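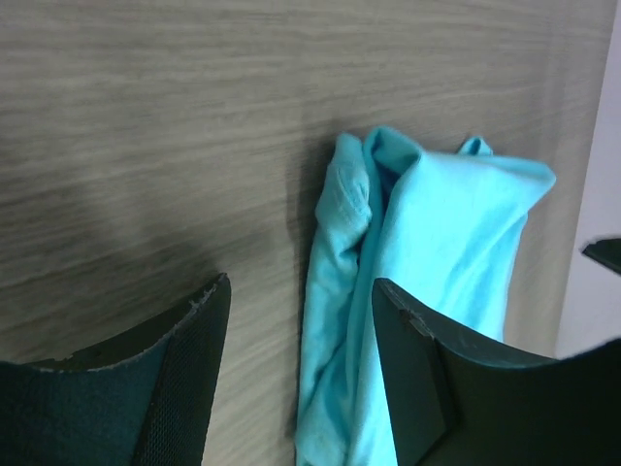

The Hulex robotics club holds its open evening every November, and this year I finally got my act together and went. I'd been told to head straight for the laundry team, so I did. Their project is easy to explain and apparently miserable to do: teach an arm to pick up a crumpled piece of cloth and fold it. They keep a monitor next to the bench showing what the wrist camera sees, and I stood in front of it for ages. You look down between two big dark fingers at a bright turquoise cloth all bunched up against gray wood, with one side rolled into a lumpy column and a little pointed corner sticking up at the top. That corner is what everybody at the bench talks about! If the arm can find a corner it has a chance. If it grabs the middle of a roll, you get a fistful of fabric and a long sigh from whoever is running the laptop.

The whole thing was explained to me by Costel Radulović, who runs the club and teaches physics in the same building during the day. He talks fast and walks off mid-sentence to look at things, so I got the story in pieces. The arm is called Su (the students named it, and I got three different explanations of why). The software that decides where to pinch is called Esonel, and they wrote most of it themselves over the summer. It looks at the camera picture, picks a spot, and sends the arm in. When a try goes wrong, someone types a line about it into a log. I was allowed to scroll through, and it's very good reading. "Grabbed own shadow." "Corner was not a corner." "Fine until it wasn't." They were on entry 1005 when I got there.

I asked if shadows were really a problem, and two of the students answered at once. Yes, they are. The light over the bench comes down at a slant, and a dark crease next to a bright fold can look to the software a lot like the edge of the cloth. They tried a lamp on the other side and it made a whole new set of shadows. One girl wants to fix it with better training pictures, the boy next to her wants to fix it with a second lamp, and I got the feeling this argument has been going on for weeks.

Then they let visitors have a go, which I wasn't expecting. You get 30 seconds with the hand controller to pick up a cloth by one corner and lay it flat. I thought, how hard can that be? Well. I closed the gripper on thin air twice, pushed the cloth into a tighter ball than it started in, and ran out of time. A kid of maybe nine went after me and had it up off the table on her first pinch. Her dad looked very pleased with himself.

I did get around to the other tables too. There was a line-following cart with a wobbly wheel that the students kept picking up and apologizing to, and a marble sorter that was louder than I'd have liked. The younger group was building arms out of cardboard and string, and they had the best snacks, so I hung around there longer than I needed to (cheese straws, still warm).

What the laundry team is working toward is the Flelludau, a student contest in the spring where each team gets nine pieces of fabric and has to fold as many as it can. There are dish towels, a T-shirt, and by all accounts one horrible fitted thing with elastic that every team dreads. Hulex went last year and managed three. Costel said he'd be happy with five and then, a minute later, said he'd be happy with six.

If you want to go next year, get there before seven. The parking lot behind the building is tiny, and the line for the hand controller was out into the hallway by the time I left. Wear layers, too, because they prop the back door open. I've put my name down for the spring practice session, and I've been practicing on my own dish towels at home with a pair of salad tongs.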